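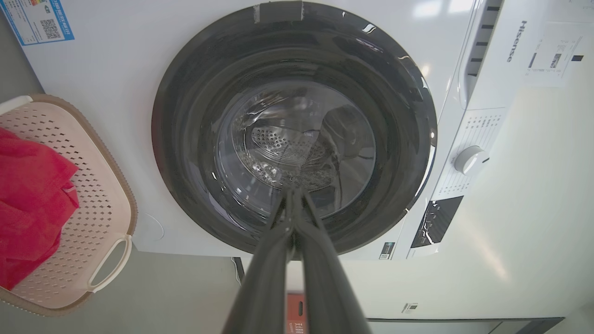 ドラム式洗濯機のドアの縁に貼ったテープと、ゴムパッキンの黒ずみについて

カテゴリ:暮らし > 洗濯・掃除
投稿日:6/2/19
投稿者:Senyo Tetteh

賃貸の部屋で前開きのドラム式洗濯機を使っています。本体は白で、ドアの丸い縁が黒っぽい色のものです。前の住人が置いていった機械で、説明書はありません。左上に青い枠の省エネラベルが貼られたままですが、メーカーに問い合わせるための型番が分からず、こちらに書かせてもらいます。

聞きたいことは三つあります。

一つ目は、ドアの縁の上のほうに貼ってある灰色のテープです。入居したときから貼ってあり、端がほつれてきています。ひびを押さえているのか、ただの目印なのか分かりません。はがしてしまってよいものでしょうか。はがす場合、黒い縁はつやのある素材なので、のり残りや傷が心配です。

二つ目は、ゴムパッキンの黒ずみです。ドアを開けて手前のゴムをめくると、下側に黒い点々が並んでいます。浴室用の洗剤で二回こすりましたが、薄くなっただけで残りました。においは洗濯が終わった直後に少し感じます。

三つ目は、ステンレスの槽のことです。内側の出っ張った部分に小さな穴がたくさんあいていて、そこに糸くずが引っかかっています。綿棒で取ろうとしましたが、奥に押し込んでしまった気がします。放っておいても問題ないでしょうか。

洗濯は週に四回ほど、一人分です。洗剤は液体で、柔軟剤も使っています。乾燥機能はほとんど使いません。横に洗濯かごを置いているので、ドアは普段閉めています。

よろしくお願いします。

Clerero さんの回答

賃貸なら、まず洗濯機が部屋の設備なのか、前の住人の残置物なのかを管理会社に確認してください。設備扱いなら、テープの下が割れていた場合の修理は貸主の負担になることがあります。残置物だと自分で直すことになるのが普通です。はがす前に写真を撮っておくと話が早いです。

テープについて。縁の上のほうということなので、水が溜まる場所ではありません。水漏れを止めるためのテープなら下側に貼るはずで、可能性が高いのは次のどれかだと思います。

・縁の部品に欠けやひびがあり、手を切らないように覆ってある
・縁の部品が浮いていて、押さえてある
・配送や引っ越しのときにドアが開かないように留めたテープの残り

三番目なら外して構いません。見分け方ですが、電源を切ってドアを開け、テープのある場所を裏側から指でなぞってみてください。段差や線が感じられれば、ひびがあるかもしれません。その場合は、はがさずに修理の見積もりを取ったほうがよいです。ひびがガラスのほうまで来ていたら使用をやめてください。

はがすときの手順です。

電源プラグを抜きます。
ドライヤーの弱で、テープから20センチ離して温めます。近づけすぎると縁が変形することがあります。
端からゆっくり、面に沿って折り返すように引きます。上に引っ張り上げるとのりが残ります。
残ったのりは、台所用の中性洗剤を薄めたものを布に含ませてしばらく当て、柔らかくなってから拭きます。
最後に水拭きと乾拭きをします。

シンナー、除光液、メラミンスポンジは使わないでください。つやのある樹脂は、メラミンで擦るとそこだけ曇ります。私は以前使っていた機械の操作パネルでやってしまい、最後まで直りませんでした。

パッキンの黒い点はおそらくカビです。ゴムの中まで入ったものは、こすっても取れません。台所用の塩素系漂白剤を使う方法をよく見ますが、ゴムが傷むとして勧めていないメーカーもあるので、型番が分かったら説明書を見てから決めてください。型番は本体の正面になくても、側面の下のほうか、ドアを開けた内側の銀色のシールに書いてあることが多いです。省エネラベルに型番が印刷されている場合もあります。説明書はメーカーのサイトで型番を入れると、たいていPDFで読めます。

型番が分からないうちは、洗濯が終わるたびにパッキンの溝の水を布で拭くだけにしておくのが無難です。溝の下側を一周、指に布を巻いてなぞれば十分です。うちではこれを続けて11か月になりますが、新しい点は増えていません。

Sowah さんの回答

うちも似たような機械です。ドアは開けておいたほうがいいと思います。閉めっぱなしだとにおいます。かごの場所を変えればいいのでは。

柔軟剤は入れすぎるとカビの原因になると聞きました。自分はやめました。テープは別に気にならなければそのままでいいと思います。

Brernevness さんの回答

前のお二人がテープとパッキンのことを書いているので、槽の中の出っ張りについて書きます。

出っ張りはリフターとかバッフルとか呼ばれる部品で、洗濯物を持ち上げて落とす役目をしています。穴があいているものは、そこから水が出入りします。穴に糸くずが少し引っかかっている程度なら、洗濯に影響はありません。綿棒で奥に入った分も、そのうち水と一緒に流れて排水フィルターで止まるか、洗濯物に付いて出てきます。

気になる場合は、押し込まずにつまみ出す道具を使います。先の細いピンセットか、粘着クリーナーの紙を小さく切って丸めたものが使いやすいです。爪楊枝と金属の針はやめたほうがいいです。爪楊枝は中で折れますし、針は落とすと槽の外側に回り込んで、分解しないと取れなくなります。私は爪楊枝を折りました。

それより先に排水フィルターを見てください。本体の正面の下、右か左に小さなふたがある機種が多いです。糸くずが槽に残るときは、こちらが詰まりかけていることがあります。開けると水が出るので、先に浅い容器とタオルを置いてください。うちでは初めて開けたとき、カップ2杯分の水と、硬貨とヘアピンが出てきました。フィルターは水洗いして、ふたを最後までしっかり締めます。締め方が甘いと次の洗濯で床に水が出ます。

槽の掃除は、槽洗浄コースがあればそれを使います。コースの長さは機種で違い、うちのものは12時間です。夜に始めて朝に終わるようにしています。洗濯槽クリーナーは、泡の多い酸素系だとドラム式では途中でエラーになることがあるので、箱に「ドラム式可」と書いてあるものを選んでください。先日、近所の店で買ったときはおよそ530円でした。洗浄のあとに一度、何も入れずにすすぎと脱水だけ回すと、浮いた汚れが次の洗濯物に付きにくくなります。

ドアについては Sowah さんに賛成です。かごがドアに当たるなら、かごを少し横にずらして、ドアは指三本分の隙間が残るくらいに開けておけば乾きます。小さいお子さんやペットがいる家では、中に入る事故があるので開けたままにはしないでください。その場合はドアを閉める前に、パッキンとガラスの内側を拭いておきます。

Senyo Tetteh さんの補足

回答ありがとうございます。

裏側から指でなぞったところ、テープの位置に細い段差がありました。ひびかもしれないので、はがさずに管理会社に写真を送りました。洗濯機が設備かどうかも確認してもらっています。

型番はドアを開けた内側のシールにありました。説明書も見つかり、パッキンは漂白剤を使わないようにと書いてあったので、拭くだけにします。

排水フィルターは正面の左下でした。灰色のかたまりがかなり詰まっていて、洗ったあとは脱水の音が小さくなりました。穴の糸くずはピンセットで半分ほど取れました。かごは反対側の壁際に移しました。

テープの件は、返事が来たらまた書きます。

Clerero さんの返信

段差があるなら、返事が来るまではドアを強く閉めないでください。縁を手で押さず、取っ手の近くを持って閉めるとひびに力がかかりにくいです。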